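Late evening, tea gone cold again

Well, the arm had its tantrum today and I got to be there for it. We'd been running since lunch, the usual pick and drop stuff, and somewhere past run 2,000 (Laine keeps the tally, I've stopped looking) the wrist just went. One second it's easing down toward the table, the next it's shaking like a wet dog and pushing its finger straight into the tabletop. I hit the stop, but not fast. I went for the mouse first, like an idiot, and then remembered we have a big red button for exactly this.

Thịnh thinks it's the wiring. One of the leads gets tugged every time the wrist rolls over, and he says if the signal drops for even a moment the motor loses its place and panics. Edgars says servo, end of story – he wants to order two new ones from Arkness tonight and be done with it.

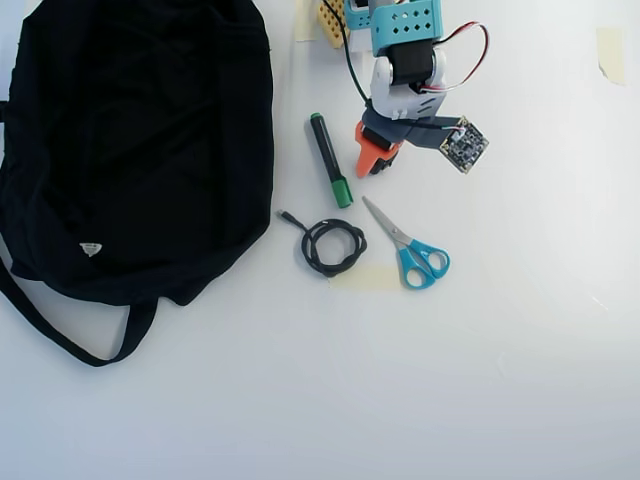
I'm on Thịnh's side, mostly because I wiggled the wires with the power low and got the twitch back 7 times before dinner. Edgars said that proves nothing. We'll see!

What bugs me is my hand. I'd been reaching in between runs all afternoon without hitting pause, and so had Laine. It's a small arm, but it pinches, and I wasn't paying attention. New rule from tomorrow, stop button first, then hands. I wrote it on the door. Must call Wilson back about the rent.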